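I was asked in July why I drink everything from the same white mug, also soup. I promised to answer in a thread and then I forgot. Today is Thursday, October 9, 2025, it rains, and I have time. So, a thread about one mug, one wooden stand and a big sheet of brown paper.

1/ I bought the mug at Kimum, the small shop near the tram stop, next to the place where they repair umbrellas. It was the only one on the shelf and it had no box. The lady wrapped it in a page of newspaper. I asked if more of them would come and she said maybe. I still go in from time to time to ask, and she still says maybe.

2/ It has flat sides with angles between them, like a cut stone. All my other mugs are round. When you hold a round mug you do not think about your hand. With this one the fingers find a flat place and stay there. I like this very much in the morning, when I am slow.

3/ The color is white, but the sides do not all look the same white. It depends on the light and on where you stand. Some sides go a little gray. I tried to explain this to my friend Toon Verstraete by phone and he thought that the mug was dirty.

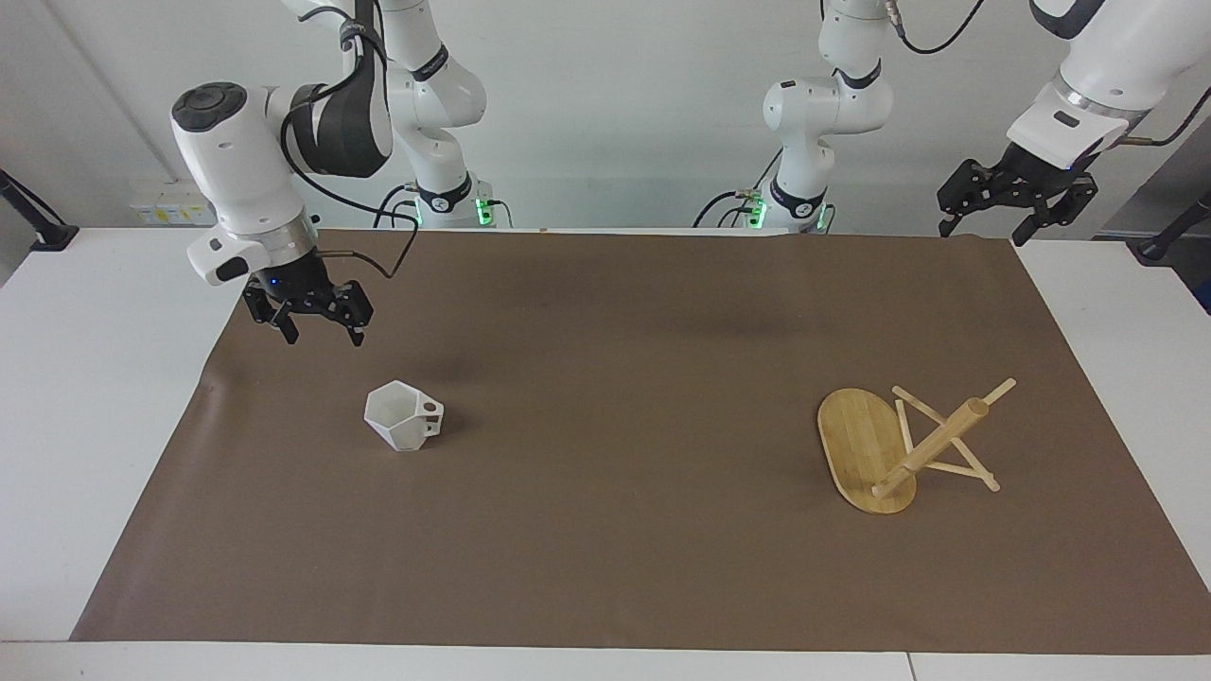 The handle is small and squared. I can put two fingers inside, and my brother can put one. If you have big hands you will probably hold the mug around the body, and then you must wait until the tea is less hot. I think it is a fair price for a nice shape, but I know people who will not agree.

4/ How much it holds: 326 ml if you fill it to the very top, which you should not do. I measured it with a kitchen jug, twice, and the first time I got 319. I believe the second number more, because the first time I spilled.

5/ Now the bad side. Washing. Outside it is easy, the sponge goes along each flat part and it is finished. But with coffee, a thin brown line stays in the corner where the handle meets the body. I use an old toothbrush and baking soda. Please do not write me about bleach, I have already received this advice.

6/ Also, it does not stack. I put it once on top of a round mug in the cupboard and it moved every time I closed the door. Now it lives outside the cupboard, and this is how the story of the stand begins.

7/ The stand. I wanted one place for the mug, so that it does not walk around the whole table. Hortensia Ticona, who taught me to sand wood properly, told me to start from the base and to leave the pretty ideas for later. Good advice, I followed half of it.

8/ The base is a long board with rounded ends, in light wood. I do not like sharp corners on a table, I always catch my sleeve. In the board there is a round recess with a thin raised rim around it. When you put something down, you feel with the hand where it should go, also without looking.

9/ Yes, I know, a mug with angles and a circle in the wood. Timothée Gaillard wrote me a long message about it. He wanted me to cut a shape with sides, to match. But then the mug can stand only in certain directions, and before breakfast I do not want to solve a puzzle. The circle accepts it in every direction. He answered with only one letter, "k".

10/ For the sanding I went up slowly and I stopped much earlier than people on the forums. There is somebody there who finishes his wood with 3000 paper. It must feel like glass. For a thing that will have tea drops on it every day I find this too much work, and the rim is thin, so I was a little afraid of it.

11/ The oil was from Pastik, the smallest can. Two thin coats, and one day of waiting between them. My first coat was not thin. It stayed sticky and I had to wipe it and wait more, and in that time a cat hair came from somewhere (I do not have a cat).

12/ About the brown paper, many of you asked. I cover the table with one large sheet of it when I try things. My table is white and it shows everything – a ring from a cup, a pencil line, oil. The paper also makes less noise when you put things down, and my neighbor below works at night and sleeps in the day.

Pale wood is easier to judge on brown too. On the white table I cannot see well where the edge is going wrong. On the paper I see it at once, and sometimes I would prefer not to.
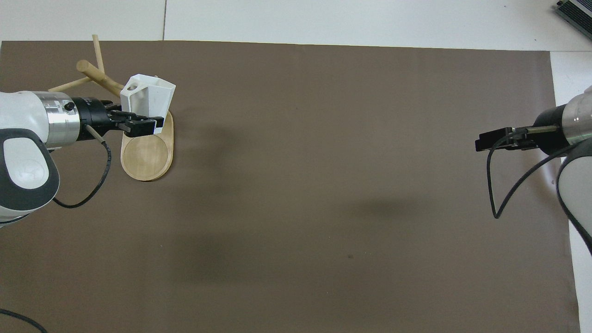

13/ Where to get the paper: mine comes from Kudex, on a wide roll. Do not take the kind with a shiny side, it slides. I change the sheet when it has too many marks, and the old one goes under the shoes in the hall.

14/ Several people ask if I will sell the stand. No, I am sorry. I made it for my own table and one end is a bit rounder than the other. But if Getsemaní Bañuelos reads this: yours is promised, I did not forget, I am waiting for a better piece of wood.

15/ Last thing. If you know a faceted mug similar to this one but with a bigger handle, please write the name of the shop in the replies. My brother has his birthday soon, and he has been drinking with one finger long enough.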